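Gredden Household Waste Sorting Study
Progress report to the Prado Fund, second period

1. Status

The study is on schedule in two of its three work areas. Household recruitment is closed. Collection weighing is running. The contamination analysis is behind because the drying oven at the Grutik depot was out of service for 14 days and the backlog of samples has not been cleared.

2. Recruitment

The target was 400 households. At the close of the period 436 had signed the consent form and received the starter pack (two bins, a sorting card, a log sheet). Of these, 190 are in apartment buildings with shared containers and the rest are in single-family houses with curbside pickup. The share of apartments is higher than in the original plan. Weighting factors will be adjusted in the final analysis and the change will be documented in the methods annex.

3. Home sorting

Households were asked to keep cardboard, rigid plastic and metal apart from general waste and to record each trip to the container. The log sheet was revised once. In the first version the line for mixed items was read by many participants as a line for anything they were unsure of, and entries under it could not be used. The revised sheet replaces it with a line for items made of more than one material. Entries from before the revision are kept in a separate table and are excluded from the totals.

Cardboard boxes remain the most frequent entry by volume. Kitchen items, mainly worn-out utensils and storage tubs, are entered rarely and are often placed in the wrong stream. 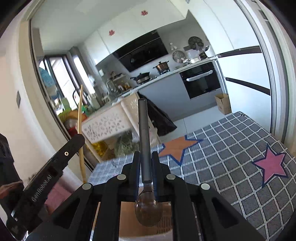 Report prepared by Mirela Figueiredo
Field data: Vanderleia Marinho
2021-06-27

4. Weighing

Shared containers are weighed at pickup with the truck-mounted scale. Curbside bins are weighed by hand on a platform scale, on a rotating sample of streets. The two methods were compared on the same loads at the Grutik depot. The truck scale read low on light loads, and a correction has been applied to all records below the threshold set in the weighing protocol. Raw values are retained.

5. Data handling

Log sheets are keyed into Risarix by two people independently and mismatches are checked against the paper copy. Most mismatches are dates.

6. Budget

Spending is within the approved lines except equipment repair, which is over by the cost of the oven thermostat. We request a transfer from printing to equipment repair. The total does not change.

7. Next period

Clear the sample backlog. Begin the second round of weighing in November. Send the revised sorting card to all apartment households before that round starts. A decision on the transfer is needed before the depot invoice falls due.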